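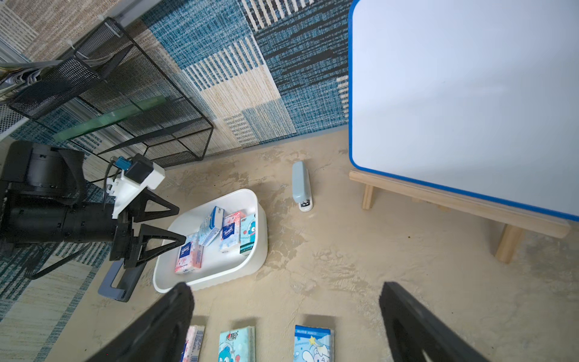
Most parts lost in a teaching or research laboratory are lost while something is being taken apart. A vacuum gauge comes off its flange, the screws go on the bench next to it, and by the afternoon one of them is under the fume cupboard. Work over a tray. A plain white plastic one like the tray on the floor in the photo does very well, as dark screws and washers show up against it. Put it down before you pick up the first screwdriver.

Workshop tips for new research students
Physics workshop, Clonthorpe site
Updated 12 Jun 2025

Screws and small parts
Lay screws out in the order they came out. If the instrument has two lengths of screw, draw the outline of the cover on a piece of card and push each one through at its own position. Old egg boxes are fine for springs and spacers. Do not use a magnetic dish for anything going back near a magnetometer or an electron gun.

Wipe the tray out when you finish. Swarf from the last job will scratch an optical mount.

Tissues and wipes
Ordinary paper tissues are for benches and spills. They shed fibres and should be kept away from lenses, O-rings and knife edges. For those, use the lint-free wipes in the top drawer by the sink. Fold a wipe once, wet the fold with solvent, draw it across in one direction and throw it away. A second pass with the same wipe puts the dirt back.

Cables and connectors
Pull on the body of the connector and leave the wire alone. Thin signal wires break inside the insulation where you can't see it, usually just behind the plug. If a reading jumps when you move the lead, change the lead before you start on the amplifier.

Label both ends. Masking tape lasts a few weeks and then leaves glue behind, so use the printed sleeves. Coil cables loosely and hang them on the pegs. Anything longer than 10 metres goes on a drum.

Soldering
Tin the tip before you switch the iron off as well as when you switch it on. Brass sponge cleans better than a wet one and doesn't cool the tip. The Kobori irons by the window have their own tips and the others won't fit, although people do try.

Sanding and finishing
For aluminium blocks, go down to 600 grit with a little water, keep the paper flat on glass, and turn the block a quarter turn between grades. Stop when the scratches from the previous grade have gone. Wash the block in warm soapy water and dry it straight away.

Borrowing tools
Write it on the sheet by the door. Torque drivers and feeler gauges stay in the room. The Linholm calliper set is kept in cabinet 61 and the key is in the office. Close the jaws to a small gap before it goes back in its case, and wipe off any finger marks.

Sharp bits go in the drill stand, point down. Blunt ones go in the tin marked REGRIND, which was last sent off in April.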